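From: Ilham Cherkaoui
To: oldhouse-plumbing list
Date: April 16, 2011
Subject: Re: [oldhouse] banging pipes after new washer, and now the hot side too

Simone, quick reply, I've got to be out the door shortly so excuse typing.

Simone Fontes wrote:
> Hi all, long time lurker. Put in a new front loader and every time
> it shuts off there's a bang in the laundry wall you can hear from
> the street. Old machine never did it. Neighbour says fit one of
> those arrestor things, plumber who came for the quote says the
> whole lot needs repiping (copper, 1950s, some gal left under the
> bathroom) and he wants a fortune. Since last week I'm also getting
> a sort of ticking on the hot side, goes on for ages after a shower.
> Are these the same problem? House is on a slope, we're at the
> bottom of the street if that matters. There's a capped stub of pipe
> standing up behind the tub which I assumed was left over from
> something.
> Simone

Two different problems, I'd say. And yes the bottom of the street matters, a lot.

The bang first. Old machine probably had slow valves, the new ones are solenoids and snap shut. Water's moving, then it isn't, all that push has to go somewhere. That capped stub behind the tub is likely an old air chamber, that's how they used to do it. They fill up with water over the years and then do nothing. You can get the air back for free: main off, open the highest tap and the lowest tap, let the lot drain right down, close the taps, main back on slowly. If the bang is gone for a few weeks then you know what it was. It'll come back though, the air just dissolves again.

But before any of that get a pressure gauge. Screws on the garden tap, costs next to nothing. Check it late at night when the street isn't using any. Ours at the bottom of Dobos Hill was way up in the evening and fine in the daytime, which is why the plumber never saw it. High pressure makes every bang worse and it's murder on tap washers and toilet valves. If it's high you want a reducing valve at the main, and then you may want an expansion tank too becuase the hot water system has nowhere to push back to. Ask whoever fits it, don't let them skip that bit.

Arrestors are fine. Put them right at the washer taps, not somewhere handy under the sink. You need 2, hot and cold, people always buy the one. I've got the Nernard screw-on ones, no soldering, hand tight then a bit more with the spanner. Keep them where you can get at them.
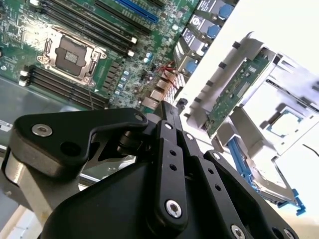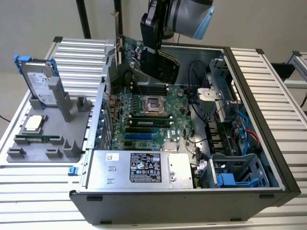
Dell tower on its side, graphics card up in the gripper.
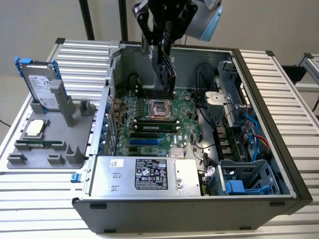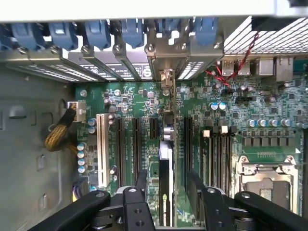
Back to Simone. The ticking is almost certainly the hot line growing and shrinking. Copper moves more than you'd think over a long run, and if it goes through a tight hole in a joist or someone's strapped it hard with a metal clip it'll stick, slip, tick. Goes on until the pipe cools off. Annoying but won't hurt you. Did anyone touch the hot water temp last week? If it started all of a sudden that'd be my first question. Kelly Conceição had the same thing and it was the thermostat got bumped up when the element was changed.

Fix is dull. Get under there with a torch, have someone run the hot, listen. Where it ticks, loosen the clip or swap it for a plastic one, or slide a bit of felt between pipe and timber. Cleiton cut up an old milk bottle for his and that worked too. Leave a bit of room at the elbows, if the elbow's hard up against a stud the pipe's got nowhere to go.

While you're under there check the straps near the laundry as well. Half of all banging is just loose pipe. Give it a shake by hand, if it rattles when you shake it it'll rattle when the valve shuts.

On the repipe quote. I wouldn't do the copper for a noise. The gal under the bathroom is another story, if the flow at the bath is poor or you get brown water first thing in the morning then it's closing up inside and will only get worse. Do that section on its own. Make sure they don't join gal straight to copper, wants a proper fitting between or it rots at the join. We did our last bit in July and it came to just over 2,000 with the floor put back, that was 30 feet of pipe and a lot of crawling. Fellow from Brerska did it, can send you his number off list. Get another quote anyway.

Order I'd do it in: gauge, drain down, straps, then arrestors. Don't buy anything but the gauge till you've got a reading.

One more thing, if the main shutoff hasn't been turned in years go easy on it. Ours came off in my hand, more or less. If it's stiff work it back and forth a little, don't force it, and find out where the street side one is before you start and wether you're allowed to touch it.

Post the gauge number when you have it, day and night both.

Ilham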